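# Joly floor marking kit for small robot cells

I put this kit together after walking one too many shop floors where the "robot area" was a strip of tape with half of it peeled off. If you run a small arm on a bench or at a trade booth, people need to see where its reach ends, and they need to see it before they lean in! The Joly kit gives you the markers, the signs and the checklist in one box.

What you get:

- 4 freestanding marker posts with sign clips
- 3 laminated rule cards (who may enter, who may restart, who to call)
- a 13-point setup checklist
- a reach string, knotted so you can walk the boundary with the arm powered down

My own rule is simple. Measure from the gripper tip with the tool and the part on it, arm stretched all the way out, and then add your margin. Folks measure from the wrist all the time (I did it too, at Hilletport, and had to move every post). Your own risk assessment always comes first – the kit marks the line, it doesn't stop anybody from crossing it.
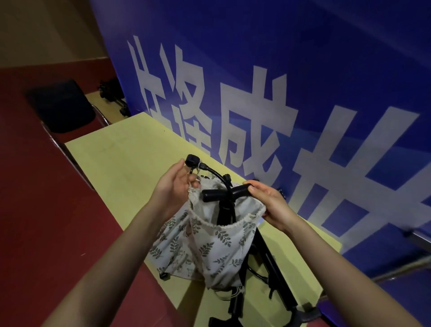
*Folding stand and drawstring bag, setup table.*

For packing up, the order I like is power off, lockout on, signs down last. Keep the signs standing until the arm is locked out, even if the crew is itching to go home. Fold the legs before you bag anything, and check the joints for grit while you're at it.

The kit sells for $399 and ships from our Stadolier shop. Spare rule cards are sold separately, and I can print them with your own contact line if you send me the wording. If you already own the Cumine sign clips, they fit these posts just fine, so keep using them.

Page updated 13 November 2024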